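Akance Tabletop: a data card

Welcome, and thank you for taking an interest in Akance! This card covers the tabletop part of the collection, the part we get the most mail about. If you came for the kitchen recordings, those live in their own folder with their own card, and most of what follows won't apply to them.

What's in it

Akance Tabletop holds 1,416 demonstrations of a person handling everyday things at a table, recorded from a camera worn on the head. Each demonstration is one attempt at one task, from the moment the hands come up over the table to the moment they go back down. Attempts that went wrong are kept and marked with outcome = fail, and we'd love it if you used them (our own first model got noticeably less clumsy once we stopped throwing them away).

There are 13 tasks. The full list is in tasks.txt, with the sentence we gave the demonstrator for each one. The sentences were left loose on purpose, so two people given "fold the cloth" may well fold it in quite different ways, and both are fine by us.

How the demonstrations are made

Everything was recorded at our Clonberg room by people sitting in an ordinary chair at an ordinary table. No robot takes part in the recording. The demonstrator does the job by hand, and the robot's version of the motion is worked out afterward with Zudon, our retargeting tool.

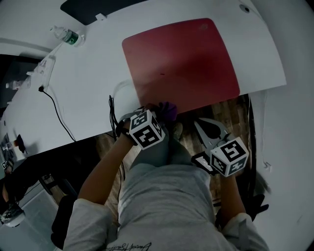 Hand position is the thing we worry over most, and it's the reason for nearly every odd habit in our recording sheet. We track from printed square markers and not from the bare hand, so a demonstration is only as good as our view of those patterns. The cube on the left is strapped to the back of the wrist, with a pattern on each face that shows, and the one on the right goes with the gripper piece. When somebody turns a palm up or reaches far across, a cube can drop out of view for a moment. We fill short gaps by drawing a smooth line between the last good reading and the next one, and anything we filled is flagged in the column called filled_left or filled_right. Please do look at those columns before training! Long gaps are left empty.

Tables are not tidied to a standard. Cables, bottles and whatever else was lying about stay where they are, and we'd ask you not to crop them away unless you have a good reason.

Layout of the files

Each demonstration has its own folder containing video.mp4, hands.csv and note.txt. The note is whatever the demonstrator wanted to say afterward, so it may be a full paragraph or the word "ok". A split of 500 demonstrations is set aside for testing and listed in test.txt. Tasks are spread across both splits, but a given demonstrator only ever appears in one.

Known problems

Sound was removed from all videos. Timestamps in hands.csv start at zero for each folder and can't be lined up across folders. The Taşdemir add-on uses an older strap and sits a little lower on the wrist, so run fix_offset.py on it before mixing the two. The April release had left and right swapped in a handful of folders; if you downloaded it then, please fetch hands.csv again. The videos haven't changed.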